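Fruit swap is back at Medach, and this time there's more room

Good news if you've got a tree that won't stop giving! The fruit swap at Medach starts up again in March, and I popped in this week to find out what's changing (quite a lot, as it happens, and I came home with a bag of pears I hadn't planned on). Mangoes and bananas are welcome too, so you don't need a garden to join in.

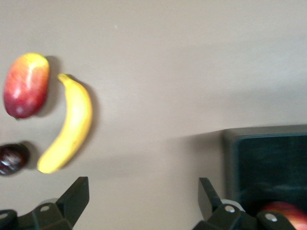
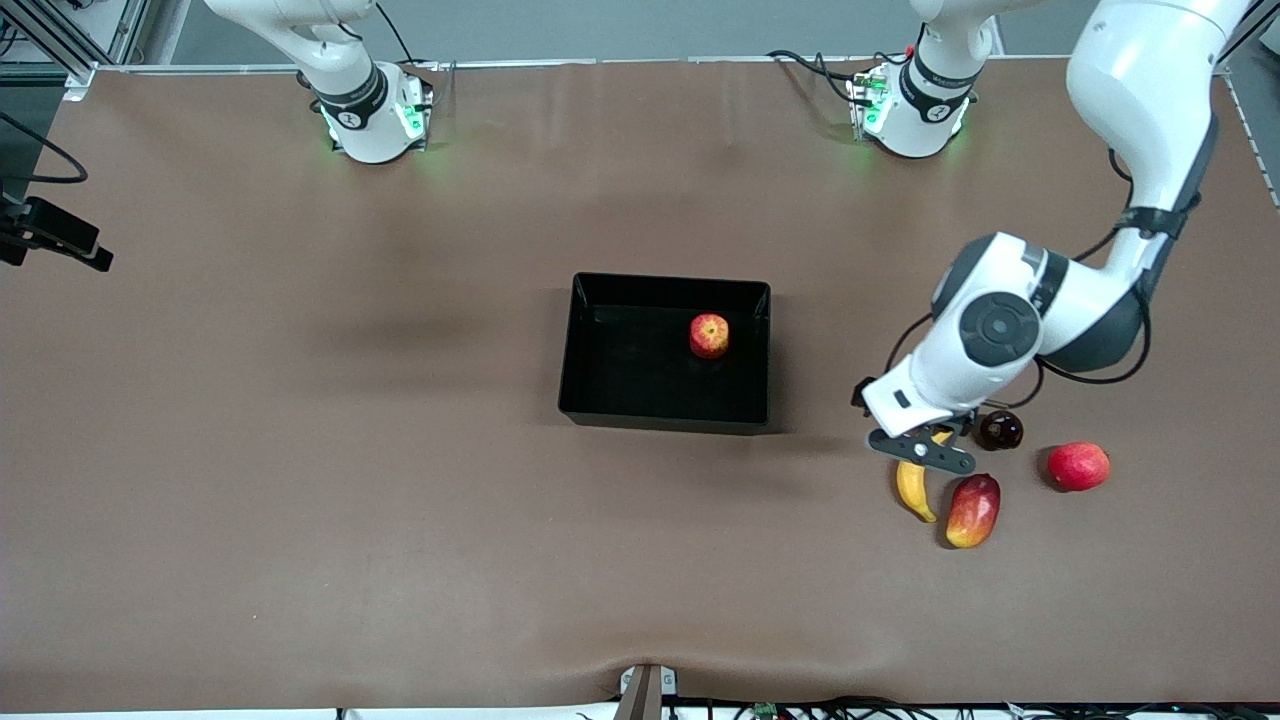 What's new this year

The swap is moving out of the little side room and into the main hall, so we won't all be queuing down the stairs with our elbows in each other's apples. Doors open at 10 in the morning and there's space for up to 100 people, which is a big jump from last year.

Živko Bošković is running it again. He told me the rules are the same as ever: bring what you've got, take what you'll eat, and please don't leave bruised plums at the bottom of a bag. "I found some last spring behind the radiator," he said. "I won't say whose."

The bakery Stumano is doing crumble at 3 pounds a bowl, and I can tell you the rhubarb one is very good indeed. Last year's swap raised 3059 pounds from crumble, tea and the raffle, and all of it went on the new kitchen at the back of the hall. I had a nose round and it's lovely – proper big sink at last!

How to get there

The Ekurov bus stops right outside, and it's four minutes on foot from the station if you cut past the library. Parking is tight, so I'd leave the car at home. Jars are wanted as well, any size, as long as they've still got their lids.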